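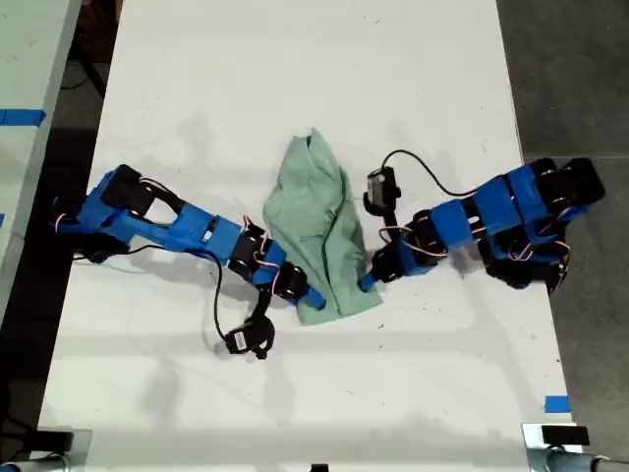
4.2 Recap Reliance in Serialized Drama

The second part of the study asked how much viewers depend on the "previously on" segment to follow a character's change in motive. We used the drama series Lulach, which introduces most such changes in one episode and pays them off several episodes later. Its companion series Ikside, made by the same writers, served as the control because it airs without recaps.

A total of 100 viewers watched the first season of each series. After every episode they wrote a short account of why the lead character had acted as she did. Two coders compared each account with the episode outline and marked it as consistent, partly consistent or inconsistent. Disagreements were settled by a third coder using the scheme of Section 3.

Figure 4. Layout of the coding sheet. Rows are episodes and columns are characters; shaded cells mark a change in motive.

As Figure 4 indicates, changes in motive cluster in the middle of the season. Of the 21 changes coded for Lulach, 17 were preceded by a recap that repeated the relevant earlier dialogue. Accounts for these episodes were more often consistent than accounts for the remaining four. The difference was largest for the Quiroga storyline, in which the lead turns against her former employer after a gap of three episodes.

Results for Ikside were less clear. Viewers gave fewer consistent accounts early in the season, but the gap narrowed toward the finale. One possible reading is that they learned to attend more closely to dialogue. The Flosa subplot was left out of this comparison, as its motive is stated outright in the pilot.

Recap length had little effect. Segments of up to 20 seconds produced much the same pattern as longer ones, and we therefore treat length as constant in Section 4.3.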